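Volar Block Set - Parts Gallery

Large and small pieces from the Volar set, sorted for storage. Loose parts go in the Flerner bin, size 1000.

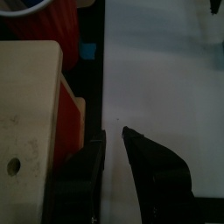
Drilled pieces are stored apart from solid ones and checked for wear before sorting. Scuffs on a broad face, like the grayish ones on the cream block with the round hole, are left alone - sanding changes the fit. Painted faces, such as the red one with natural wood borders, get a dry cloth only.

Updated Dec 2, 2018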